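A Place for the Scanner: Why Shared Equipment Should Live Where It Is Used

It has become common in shared workshops and stockrooms to lock small equipment away at the end of every session. The intention is respectable. Scanners and label printers cost money, and those who manage budgets do not enjoy replacing them. The practice nevertheless deserves a second look, and the experience of the Bandcombe stores suggests that it often does more harm than good.

Until last October, the handheld scanners at Bandcombe were kept in a cabinet at the far end of the building. Staff signed them out in the morning and returned them by 5 pm. Over one quarter the sign-out book recorded 164 loans, and 57 of those had no return entry. The scanners had not been lost. They had been put down in drawers, on sills and on top of parcels by people who had no wish to walk the length of the building again.

The present arrangement is simpler. Each scanner has a cradle, and the cradle stays on the bench.
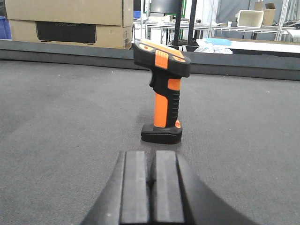
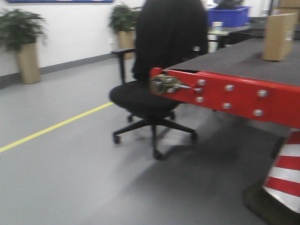 The objection most often raised, and raised again when the Olton and Finstead sites were consulted, is that equipment left in the open will be misused or will disappear. That fear should be weighed against the known cost of the alternative. A member of staff who spends 10 minutes each day fetching and returning a tool is being paid to walk. A tool that spends the night in a drawer begins the next day without charge.

Seating raises a similar question. Chairs on castors travel, and a good chair will be borrowed by whoever arrives first. At Finstead the response was to number them - a measure that produced a good deal of correspondence and very little sitting down. It would be better to buy enough chairs and accept that they will move a little.

The Lacerda building is due to be refitted next, and the draft plan allows for 60 lockable compartments. The money would be better spent on sockets at bench height and on a cradle for every scanner. Locks should be kept for items that are dangerous or truly irreplaceable, and the plan should be amended before the joinery is ordered.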